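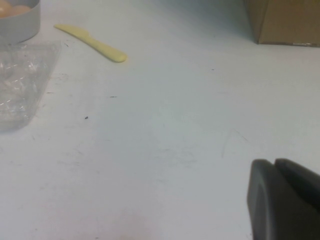
From: Bhupendra Joshi
To: Halliday Family History list
Date: Jun 8, 2020
Subject: Re: Whiteley bakers, and what to do with the account books

Dear all, and Terence in particular,

Terence Whiteley wrote:
> I've now got my great-aunt's papers on the kitchen table, including
> the shop ledgers. The ink on the early ones is very pale. Should I
> be transcribing every line, or only the names? There must be more
> than 2,000 entries and my eyes aren't what they were.

What a lovely thing to have inherited! I spent most of January on something similar for my mother's side (a draper, not a baker, and a shocking speller) and I'd say start with the names and dates, then go back for the prices once you've got your hand in. The abbreviations come to you after a while. I had "do." down as a customer for the first 12 pages before my wife pointed out that it meant ditto.

For the pale ink, a lamp set low to one side helps me more than a magnifying glass does, and I've heard good things of photographing the page and darkening it on the computer, though I've never got the hang of it myself.

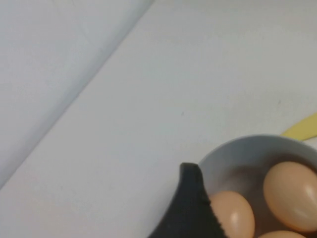

Terence rang last night and told me the customers are mostly listed by house name, which makes things harder, as half the houses in the village have changed theirs at least once. The old rate books should sort out a good many of them, and I'm happy to look up a batch if you post it here.

My own draper ran to 1,607 entries by the end, and I did them in pencil first, a page or two after supper, with the wireless on. I do miss it now it's finished.
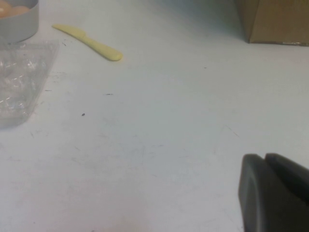 Is it worth copying out the crossed-out entries? I would, with a note saying they were struck through, as a cancelled order still puts a family in the village that year.

Do keep us posted, Terence, and mind your eyes.

Warm wishes,
Bhupendra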